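Cahier d'atelier, mars
Séchage et stockage du filament, suite

9 h 40. Reprise de l'armoire Cullinane. L'hygromètre du bas indique 31 % HR, celui du haut nettement moins. Permutation des deux sondes : l'écart suit la sonde et reste du même signe. Sonde du bas à réétalonner au sel saturé avant toute conclusion. En attendant, ne lire que celle du haut.

Inventaire : 13 bobines en stock, toutes références confondues. Les Kando noires sont remises en sachet, soudure doublée. Deux sachets Mollham présentent un pli dans la soudure, côté valve. Refaits. Étiquettes de pesée recopiées au feutre, l'encre de l'ancienne imprimante part au frottement.

Pesées avant étuve faites par Hugo Arnaud, bobine nue, sans moyeu adaptateur. Rappel : la tare diffère entre carton et plastique, et l'ancienne feuille mélange les deux. Les lignes de février sont donc inutilisables pour la perte de masse.

11 h 15. Gel de silice : lot de 200 g par caisse, régénéré hier. Le virage de l'indicateur n'est pas uniforme, grains du centre encore pâles. La couche était trop épaisse dans le plateau. Étaler sur deux plateaux la prochaine fois.

Aspect de surface. Nuala Ó Dubhghaill demande si l'on peut juger l'humidité à l'œil sur une pièce finie. Sur du noir mat, je ne m'y risquerais pas : les stries de couche masquent les piqûres fines et l'éclairage fait le reste. Sur naturel translucide, les bulles se voient mieux. Pour le noir, garder la pesée et l'extrusion à vide, en notant le crépitement éventuel.
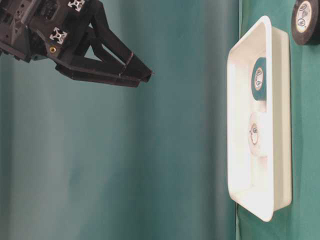

Fig. 1. Noir mat, aspect stratifié, fond bleu-vert. Doigts presque joints, à vide.

14 h 30. Étuve Sullell : compteur à 3 000 h, joint de porte durci dans l'angle inférieur. Commande passée. La consigne tient, mais la remontée après ouverture est lente. Éviter d'ouvrir en cours de cycle.

À faire :
- réétalonner la sonde du bas
- séparer les tares carton et plastique dans le tableur
- seconde pesée des Kando en sortie d'étuve, même balance
- demander à Hugo où est passée la masse étalon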